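Counting the Dead at Birnmont: An Interview With the Author of a New Siege History

Nov 27, 2021

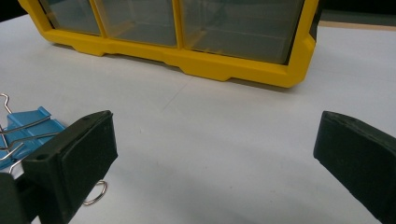
The siege of Birnmont lasted eleven weeks, and for a long time the accepted story was short. A garrison of 300 held a hill fort against an army many times its size, the walls were breached on the last day, and the defenders were killed where they stood. The author of a new history of the siege has spent nine years on the records and thinks most of that is wrong.

"The 300 is the first problem," the author said. "It shows up in a chronicle written two generations later by a monk who had never been to the place. Before that you don't find it anywhere. I suspect he liked the number."

The best evidence is a set of bread accounts kept by the quartermaster inside the fort. They were copied into a legal file after the war, when the baker's heirs sued for payment, and they survived for that reason. The accounts list daily loaves by company. Working from the standard ration, the author puts the number of people being fed in the first week at 1,279.

"That's everybody who ate," the author said. "Soldiers, grooms, cooks, the families of the soldiers, people from the lower village who came up when the gates were about to close. If you ask me how many were fighting men, I'd say 900, and I would not go to court over it."

The attacking force is harder to pin down. Letters from its commanders complain about pay and fodder and rarely mention totals. Two regiments were sent away in the third week to guard the river crossing at Tikura, and the author believes they never came back to the siege lines. Older books count them as present at the final assault.

"People added up the muster at the beginning and used that for the whole siege. Armies don't work that way. Men get sick and go home. Some of them are sent to Tikura to stand in the mud by a ferry."

The crossing takes up two chapters of the book. It was the only place within three days' march where loaded wagons could get over the river in winter, and both sides knew it. The author walked the road from there to Birnmont twice, once in summer and once in December, to see how long it would take on foot.

"In summer I did it in a day and a half. In December I gave up on the second afternoon and got a ride. I had good boots and no cannon. After that I stopped writing sentences like 'the relief column was inexplicably delayed.'"

The relief column is the part of the story that local people still argue over. It set out from Lobo with more than 1,000 men and never reached the fort. The traditional account blames its commander for cowardice, and a song on the subject is still sung in the district. The author found his order book in a county archive, filed with papers on a drainage dispute from the following century.

"He wrote every day. He wrote about axles, mostly. He lost wagons on the first hill and had to send back to Lobo for wheelwrights. Then he waited four days at a farm for powder that had been promised to him, and what came was half of it. He asks for instructions three times and there is no answer in the book. I'm not saying he was a great soldier. He was slow and he worried a lot. But he kept moving toward the fort until he heard it had fallen."

As for the fall itself, the author does not think the walls were breached. Repair bills from the next spring cover roofs, a well cover and the hinges of the north gate. They include very little masonry. A surrender, agreed overnight and carried out at dawn, fits the bills better. It also fits the baker's lawsuit, in which several witnesses say they were in the fort on the last day.

"You can't have dead men testifying about bread," the author said. "There are nine witnesses. One of them complains that the loaves were short weight in week seven. He was obviously alive and still annoyed."

That does not mean the ending was peaceful. The parish register at Stomia, the nearest town on the attackers' side, records burials of prisoners through the rest of the winter. Many have no name, only a note that the person came from the fort. The author thinks fever killed more of the garrison than the fighting did, and that most of those deaths came after the surrender. The register has a gap of several pages, so the book gives no total.

Asked how readers in the area have taken it, the author said the reaction was mixed. A talk in Stomia went well. At Birnmont, a man stood up and said his family had always known that an ancestor died on the wall.

"I told him that could be true. There was fighting on the wall, in weeks two and five, and men were killed there. I asked for the surname and I looked. I couldn't find him in the company lists, but the lists for one company are missing. I wrote and told him that."

The author is now working on the lawsuit by itself, which ran for fourteen years and produced far more paper than the siege did. The baker's family won in the end and was paid a third of what it had asked for. A transcription of the bread accounts will come out first, with the damaged pages marked and the arithmetic left as the quartermaster had it.

"He couldn't add," the author said. "It took me most of a winter to work out that the mistakes were his and not mine."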